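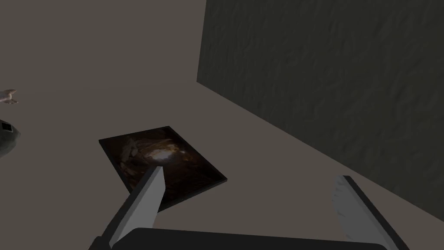
Fig. 1. Render, bordered card lying flat near the dark wall.

4/3/20

Reading group notes, wages and public works. Carrying on from the Welby chapter, which I still don't buy.

Welby's claim is that the works scheme at Trimska raised pay across the district because private employers had to compete for hands. Fine as a story. The evidence is one table of day rates, two employers, both of them suppliers to the scheme. I went through the footnotes again this morning and there is no source for the smaller of the two. Simão Cunha thinks it comes from the union's own returns. Possibly, but then Welby should say so, and we'd want to know who filled them in.

Checked the table against the Varneo pamphlet. Varneo has 40 men laid off at the quarry in August, same year, same district. Welby leaves this out altogether. If rates went up while the quarry was letting people go, the average may have risen only because the worst paid had dropped off the books. Can't show that from what we have. Can't rule it out either, and Welby writes as if the question doesn't arise.

Dow is better on this but wants it both ways. In the first half the scheme is a sop handed down to head off a strike. By the second half it's a victory won by the strikers. I suppose it could be a bit of each. What bothers me is that there is no date for the strike vote, so we don't know which came first, the vote or the announcement. Whole argument hangs on that.

Simão says I'm asking too much of a pamphlet. Perhaps. But people are quoting Dow at the moment as proof that any large spending package is either a trick or a triumph, depending on who is talking, and I'd like to see the minutes before I repeat either.

To do:
- ask the library for the branch minutes, spring to August
- redo the rates table without the two suppliers, if anything is left
- Simão to find where Varneo got the quarry figure
- reread Dow ch. 2, pencil notes in the shared copy are mine, ignore the rude one

Query for next time: did women on the scheme get the same rate? Not a word in any of the three.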